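Let the Dining Hall Tables Stay Long

Opinion

June 16, 2020

I have eaten more meals in Garnness Hall than I care to add up, first as a student who couldn't cook and then, years later, as a member of the staff who still can't. So when the draft plan for fall dining landed in my inbox last week I read every page of it, including the appendix, with a cup of coffee going cold next to me. Most of it is sensible. Spread people out, wipe everything down, stagger the hours, get rid of the salad bar tongs that we all touched and never thought about (I think about them now!). I have no quarrel with any of that.

My quarrel is with page 12, where it says the long tables will be taken out and sold, and that small two-person tables will be bought to replace them "on a permanent basis." It's those last four words that got me out of my chair.

If you've never been to Garnness, the long tables are the whole point of the place. Each one seats 32 if everybody is friendly about elbows. You come in with your tray, you look for a gap, and you sit down next to whoever is there. In my first semester I knew two people on campus, and one of them was my roommate, who got up at noon. I ate breakfast beside a nursing student who quizzed herself out loud over her oatmeal, and by October I could have told you most of the bones in the hand. We never did become close friends. We just ate eggs near each other for the better part of a year, and I was a good deal less lonely for it.

You can't assign that to people. Orientation tries, bless it, with the name tags and the circle games, and I've helped run enough of those afternoons to know how relieved everyone is when the pizza shows up.

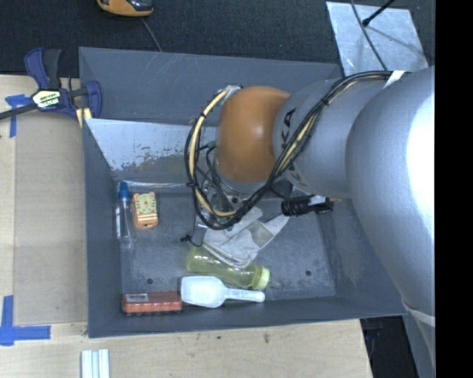 Now, I understand that for this fall, and maybe next spring too, nobody should be sitting elbow to elbow with 31 other people. Fine. Then put tape on the benches. Seat folks at the far ends and leave the middle open. The students who work the breakfast shift could work out a seating chart in an afternoon, and I'd bet my parking spot it would be better than the one in the draft. Or, if the small tables really are needed for a while, rent them, and put the long ones in storage. The old Dernico building has been sitting there with its ground floor locked since May, and it has a loading door wide enough for a hay wagon.

The plan says storage would be a "recurring cost with limited return." I suppose that's true the way it is true of umbrellas. But we store all sorts of things around here. We store the graduation stage for most of the year, and folding chairs by the truckload, and I am told there is a parade float somewhere under the Azar Library that hasn't seen daylight since before I enrolled.

What worries me most is how easily a change made in a hard season becomes the way things have always been. The evening shuttle out to Nosska was suspended one winter when the road was being fixed. The road got fixed. It's a very nice road, and I drive on it by myself every night at 7, thinking about how I used to ride home with half the chemistry department. After four years there isn't a student left who remembers there was a shuttle to ask for, and the same thing will happen with the tables. A freshman who starts this fall with a little square table and one empty chair across from it will graduate believing that's what a college dining hall looks like.

I'm not asking for anything risky, and I'm not asking for anything fast. Keep the students safe, keep the kitchen crew safe (they've been cooking for the few dozen kids who couldn't go home this spring, and I hope somebody has thanked them properly). Close the hall altogether for a while if that's what the health people recommend. Just cross out "on a permanent basis" and write in "until further notice."

Comments on the draft are open through the end of the month, and the form is at the bottom of the dining services page, under the summer hours. It took me a couple of minutes to fill out, and then a couple more when I thought of something else to say.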